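Lerkden Marching Arts Board > Auditions and Camps > Komville winter camp, front ensemble and battery

tenor_dad_pete
Does anyone know if the March camp in Komville still has battery spots? My son missed the first one with the flu. The Giline page says "limited openings" and nothing else.

marimbalow
Snare is full. Tenors had two spots as of Wednesday. Bouchra Ait Ali is running the front ensemble side and she answers email fast, so ask her and she'll pass it on to the battery people.

tenor_dad_pete
Thanks, will do. Is the camp fee the same if you only attend one?

marimbalow
Same fee, $92. It covers lunch on both days but no housing. The exercise packet is extra if you want it printed.

plume_and_spats
I wouldn't pay $92 for a second camp when most of the line is already picked. They keep the openings listed because it fills the gym. We went last year, almost 40 kids on battery for a couple of chairs.

marimbalow
Not my experience. My daughter got her contract at the second camp. Three others in the pit did too.

plume_and_spats
Pit is different. I'm talking about battery.

quad_six
Both of you are right depending on the year. Bring your own pad and a stand that holds its height. The school ones wobble.
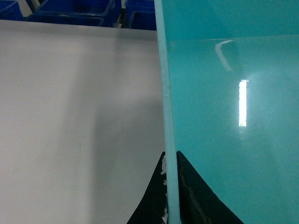
What to have ready for the second camp
(copied from my older post, still good)

quad_six
Exercises from memory, at the slow tempo and the fast one. Know them while marking time, since they'll ask for that before lunch. Black shoes, no logos. Earplugs. If you're coming from far off, check in Friday night, the line on Saturday morning goes out the door.

marimbalow
For pit, bring your own mallets. Shehata lent out sets at the first camp and is not doing it again.

tenor_dad_pete
He has the packet down except for the last page. Is that one required?

quad_six
It was last year. I'd learn it.

plume_and_spats
They never got to it in our group.

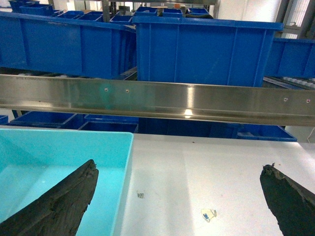 Last edited by quad_six in March, 7:40 pm

quad_six
Edited the post above to take out the old parking directions. Use the lot behind the band room, the front one is for the swim meet.

tenor_dad_pete
Update — Bouchra wrote back in an hour. One tenor spot is left and he can audition for it, and they will hear him on bass too if he wants. We're going.

plume_and_spats
Good luck to him. I still think they should post the real numbers.

marimbalow
Agree with you on that part. Pete, take Route 281 in, the bridge on the other road is down to one lane.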